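Pre-Session Checklist: Handheld Gripper Collection, Home Setups

Project Prinus / Elport site
Last walked through: 9th November

Tick each line before the first take. Comments come from the people doing the sessions, so please keep adding them!

GRIPPERS

[x] Finger pads seated, no lifting at the corners
Comment: Good on both. The new pads from Malier hold up wonderfully, and we got more than 2000 takes out of the last set.

[x] Pivot pins flush on both jaws
Comment: Run a thumb over them. Takes 5 seconds.

[x] Jaws open and close fully, 3 times, no sticking
Comment: Smooth. I love how light these feel now compared with the April build.

[x] Handle and trigger clean, no sharp edges
Comment: Fine.

[ ] Spare pads in the kit
Comment: One pair short. On order.

WORK AREA

[x] Table stable when pressed at each corner
Comment: Solid.

[x] Cover flat, no folds for a fingertip to catch
Comment: Patterned covers are welcome, the busier the better. A model that has only ever seen plain white tables is in for a shock in a real bedroom.

[ ] Cables clear of the operator's feet
Comment: Still open. Cables cross the floor under the front of the table. Tape them down or route them behind before anyone starts stepping side to side.

[x] Battery charge over 80 percent
Comment: Both good.

OBJECTS

[x] Packets sealed, nothing leaking or torn
Comment: Checked one by one while loading the box.

[x] Mixed colors and sizes
Comment: Snack packets are such a great set for this. Shiny, crinkly, floppy, and every grasp comes out a little different.

[x] Box open, flaps out of the way
Comment: OK.

START POSITION

[x] Jaws wide open and empty before the take begins 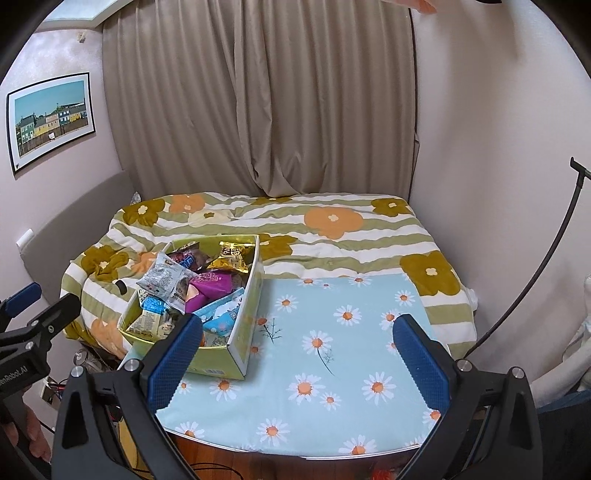
Checklist and comments by the Woo collection team
Filed under: Home Setups, Safety

Start position is good with the box on the left, plenty of bare tabletop between the jaws for placing. Please keep it this way for the whole batch.

[x] Second gripper in hand, fingers clear of the moving parts
Comment: Grip the body, keep knuckles away from the linkage.

[ ] Loose things beside the bed moved out of reach
Comment: Worth one more sweep, especially the wires low down on the left.

[x] Stop word agreed
Comment: "Down." Both grippers go to the table and stay there.

Open items: spare pads, floor cables, bedside sweep. Initial each one when it's closed and then go enjoy the session, this batch is a fun one!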